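Business Journalism, Handout 3: Reading and writing the executive profile
Revised November 29, 2019

Set reading for this part of the course is the Cena profile of the chief executive of Detier, 3732 words in the printed version. Read it twice before the seminar. On the second reading, mark every sentence that could only have come from the subject, and every sentence that came from someone else.

A profile of a technology executive usually rests on 2 kinds of material. The first is access: interviews, a day at the office, a trip. The second is record: company accounts, court papers, old interviews, product launches. Access gives colour and quotation. Record gives dates and figures, and often contradicts what people remember.

Most company profiles open with a childhood story. The Detier piece does this with a broken radio. The story has one source, the subject, and the writer does not say so until much later. Consider whether the attribution should have come sooner.

Compare it with the Pernusley article, which is 1239 words long and was written without an interview. The company declined to take part. The writer used former staff and published filings, and names most of them. It is drier, but the section on how Pernusley missed the change to mobile is the clearest account of the firm we have on the list.

Points to check in any profile:
Who chose the setting for the interview?
Are rivals quoted, and on what?
Is the share price or revenue given for the whole period, or only the good years?
Are former colleagues named?

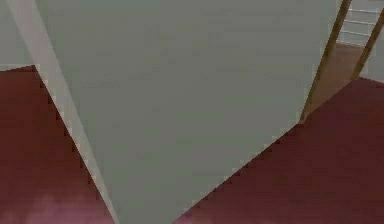
Management style is the hardest part to report. Words such as "calm" and "hands-on" mean little without a decision attached to them. Ask what was cancelled, who objected and what it cost. The Cena writer does this once, in the passage on the Singhal merger, and it is worth copying out.

Written work: a profile plan of one page, with a list of sources, due in the first week of December. Choose a company you have not worked for.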